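Search this site Enter keywords Go

We use cookies to improve your visit. By continuing to browse, you accept our cookie policy. Accept Manage settings

The Case for Fruit at the School Breakfast Counter

By Mylene Dumlao

The Kendgate school district will decide in December whether to keep paying for whole fruit at breakfast. The proposal before the board would replace it with sealed cups and juice cartons in all of the district's elementary schools. I urge the board to reject the proposal, and I wish to set out my reasons in some detail, as the public discussion so far has dealt almost entirely with price.

Price does matter. The district's own budget paper puts the saving at $2,353 per month, and no responsible person should wave that figure away. The same paper, however, treats the two kinds of food as equal for the purpose of comparison. A carton of juice is entered as one serving of fruit, and a pear is entered as one serving of fruit. On that basis the cheaper item will always win. The paper has no column for whether a child is still hungry at ten in the morning, and teachers at Mollow Elementary have raised that very point in writing.

Whole fruit takes longer to eat than juice takes to drink, and it leaves more in the stomach. Parents know this from their own kitchens. A school breakfast is meant to carry a student to lunch, and for many families in the east of the district it is the first food of the day. The board should judge the menu against that purpose.

The second argument put forward for the change is waste. Virgilio Mangubat, who wrote the budget paper, reports that 40 percent of the whole fruit served last spring was thrown out at three schools. I do not dispute his count. I would ask the board to look at which fruit was served. During those weeks the menu at all three schools offered large red apples four mornings out of five, handed out whole to children as young as five, many of them missing their front teeth. Ornero Elementary, which was not part of the count, cuts its apples in the kitchen and serves oranges in quarters. Its kitchen manager told the board in open session that very little comes back on the trays. A fair test of whole fruit would have included her school.

The length of the breakfast period also deserves attention. Students at two of the three schools arrive by bus and have nine minutes to collect a tray, sit down and eat. Anything that needs chewing will be left behind under those conditions - eggs and toast are left behind too. The remedy is an earlier bus or a later bell. Changing the fruit would hide the problem and leave the children just as rushed.

There is, besides, the matter of what a school teaches by what it serves. We ask students to learn the parts of a plant in second grade and the food groups in third. It is odd to teach these lessons in the classroom and then offer the same children a pink liquid under a foil lid. A child who peels an orange at school is more likely to ask for one at home.

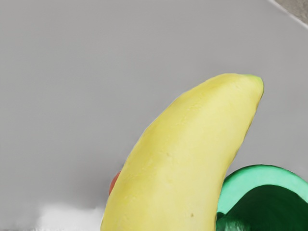

A yellow banana, still slightly green at the tip.

Supporters of the proposal have said that fresh fruit is hard to store and spoils over long weekends. This is a fair concern for the smaller kitchens, and the Gallardo Street school in particular has only one cooler. Better ordering would answer most of it. Fruit can be bought at different stages of ripeness and delivered twice a week, and the current supply contract allows for both. I have read the contract and can find no record that the second delivery was ever requested.

I therefore ask the board to take three steps before it votes. It should repeat the waste count with cut fruit and a wider choice. It should request the second weekly delivery for one term. It should publish the results, school by school, so that parents may read them.

More than 200 parents have signed a letter in support of these steps, and 69 of them have asked to speak at the meeting. The board has set aside half an hour for public comment. I hope that it will find more time than that.

Sign up for our newsletter and receive new opinion pieces by email. Enter your email address Subscribe You may unsubscribe at any time.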